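Light Levels in Student Reading Rooms
Project report, Interior Environments course
Zoriana Panasiuk and Gilmar Coutinho
4 February 2021

1. Background

Our project started with a complaint. Students living in the Zandside residence said the shared reading room was hard to use in the evening. Some said it was too dark, others said the ceiling lights gave them headaches. The residence office had already replaced the tubes in the ceiling fixtures once, and the complaints continued.

We chose this as our topic for the term project. The question was whether the problem came from the amount of light, the position of the light, or the type of fixture. We also looked at the reading room in the Stallau building, which has the same floor plan but was furnished at a different time.

2. What we did

We visited both rooms in the evening, after dark, with the blinds closed. Readings were taken at desk height with a handheld light meter borrowed from the department. At each desk we measured once in the middle of the work surface and once at the edge nearest the wall. We then repeated the readings with a person sitting in the chair, leaning forward the way you do when you write by hand.

We also gave out a short questionnaire. We received 35 answers, 20 of them from Zandside. The questions asked when people used the room, what they did there, and whether they moved to another seat because of the light. There was a space for comments, and most people used it.

Gilmar did the meter readings and drew the plans. Zoriana wrote the questionnaire and sorted the comments. We wrote this report together.

3. Results from the two rooms

In Zandside the ceiling fixtures run in a line down the middle of the room, but the desks are along the walls. Anyone sitting at a desk has the light behind them. The readings dropped clearly at every desk once a person was in the chair, and the edge nearest the wall was always the darkest spot. Two desks by the door were worse than the rest, as the fixture above them is partly blocked by a beam.

In Stallau the desks stand in the middle of the room, under the fixtures. The readings were more even and changed less with someone seated. The comments from Stallau were mostly about glare on laptop screens. One person wrote that she always sits sideways to the table – we saw several others do the same.

The answers matched the readings fairly well. People in Zandside who read on paper were the most likely to change seats. People who only used a laptop did not mind the dark corners and some preferred them.

4. Choice of fixture

Moving the desks in Zandside is not possible without new power outlets, so we looked at adding lamps. We compared a clip-on desk lamp, a wall light and a table lamp with a fabric shade. The first was a lamp we already had from the Nerico range, and the other two were lent to us by a classmate, Iyer.

The clip-on lamp gave the most light on the page but was easy to point at the person across from you. The wall light spread well but would need an electrician. With the fabric shade, the light comes out mainly through the openings and the sides only glow. It is pleasant to sit next to, but the bulb is easy to see if you look into the shade from above, for example when walking past a low table.

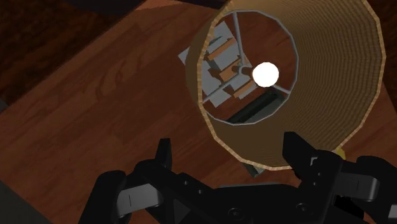 5. Recommendations

We recommend clip-on lamps with a limited swing for the wall desks in Zandside, and shaded lamps for the armchair corner, where people read for shorter periods. The shaded lamps should be placed high enough that a standing person does not look straight into them. For Stallau we suggest turning the tables so that the screens no longer face the fixtures. That costs nothing and can be tried for a week first.

6. Limits of the work

The meter was not calibrated before we used it, so our readings should be used to compare desks with each other and not checked against a standard. We measured in winter only. We would like to repeat the readings in May, when the rooms get daylight until late and the blinds are usually open.

The questionnaire was left in the rooms themselves, so students who had stopped using them probably did not answer. A second round should go out by email to all residents.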